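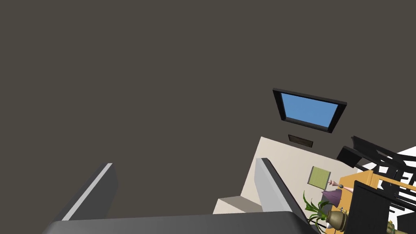
The attic dormitory is a form of shared sleeping accommodation placed directly under the roof of a house, hostel or farm building. It is usually found where the ground floor was kept for storage or livestock. Daylight comes mainly from above, through a roof window set into the ceiling, and air is changed through a slatted vent, which may be placed just below the window. A dark ceiling finish reduces glare but lowers the general level of light.

Layout

Bunk beds are the standard furniture, as they double the number of sleepers for a given floor area. At the Baptiste hostel in Vadutel, converted in July, the upper bunks are 2000 mm long and 940 mm wide. House rules there require a clear height of 1000 mm between the upper mattress and the ceiling. Upper bunks need guard rails on every open side. Frames are commonly braced at the ends to limit sway, and joints should be tightened once a season.

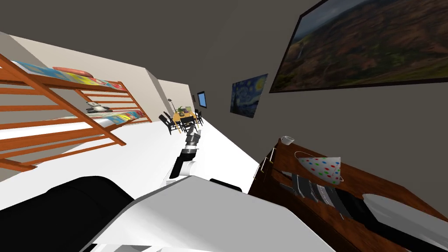 Wooden bunk bed with slatted rails and patchwork-coloured blankets.

Heat and noise

Roof spaces gain heat quickly in summer and lose it quickly in winter. Insulation is fitted between or above the rafters, with an air gap left on the cold side. Footsteps carry to the rooms underneath unless the floor is laid on a resilient layer. In the Horau district, older dormitories were limited to 6 sleepers per room, a figure later kept in local letting rules.

Decoration

Walls are often plain, with framed prints hung above bed height. 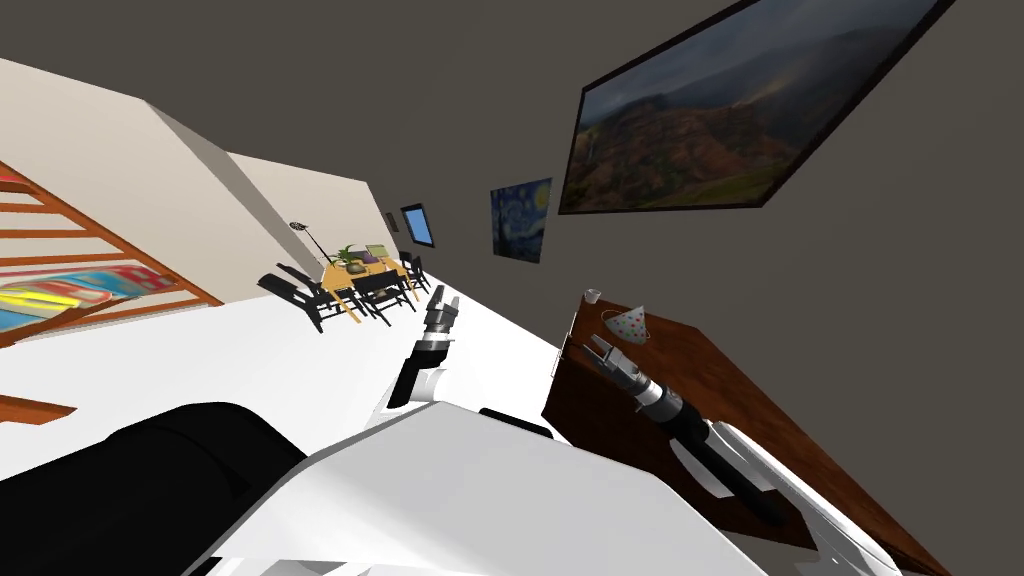
Drovunel, commenting on this article, objects that the section on heat leaves out night ventilation, and that opening the roof window after dark does more for sleepers than added insulation. The point has not yet been worked into the text.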